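So wird aus einer losen Idee ein Workshop, der trägt

Ihr wollt mit Leuten aus der Nachbarschaft eine Frage bearbeiten und habt einen Nachmittag Zeit? Wunderbar, das reicht! Ich habe das Format im Projekt Weltever so oft durchgespielt, dass ich den Ablauf inzwischen im Schlaf kann, und es macht mir immer noch riesigen Spaß.

Was ihr braucht: eine Leitfrage, Haftnotizen in zwei Farben, dicke Filzstifte, eine freie Wand.

Schritt 1: Die Leitfrage schreiben
Ein Satz, kein Fachwort. Bei uns stand zuletzt »Wie kommen ältere Menschen abends sicher vom Stulari nach Hause?« an der Wand. Lest den Satz jemandem vor, der mit dem Thema nichts zu tun hat. Kommt eine Rückfrage, schreibt ihr ihn um.

Schritt 2: Beobachtungen sammeln
Jede Person schreibt zehn Minuten lang still für sich, eine Beobachtung pro Zettel. Noch keine Lösungen! Im Oktober hatten wir so 102 Zettel an der Wand — ein herrliches Durcheinander. 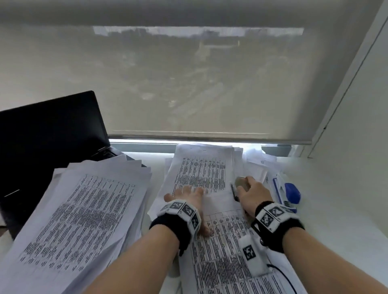 Schritt 3: Sortieren, ohne zu reden
Alle stehen auf und schieben die Zettel zu Gruppen zusammen. Wer nicht einverstanden ist, hängt einfach um. Nach einer Viertelstunde beruhigt sich das meistens, und dann erst bekommt jede Gruppe eine Überschrift in der zweiten Farbe.

Schritt 4: Auswählen
Drei Klebepunkte pro Person, auch alle drei auf dieselbe Gruppe. Bei Gleichstand nehmt ihr das Thema, das sich schneller ausprobieren lässt.

Schritt 5: Klein testen
Baut etwas aus Pappe, spielt ein Gespräch nach, zeichnet einen Fahrplan. Hauptsache, ihr könnt es innerhalb einer Woche jemandem zeigen (unser erster Fahrplan hatte 41 Korrekturen, und jede davon war Gold wert).

Fotografiert die Wand vor dem Abhängen und tippt die Überschriften noch am selben Abend ab.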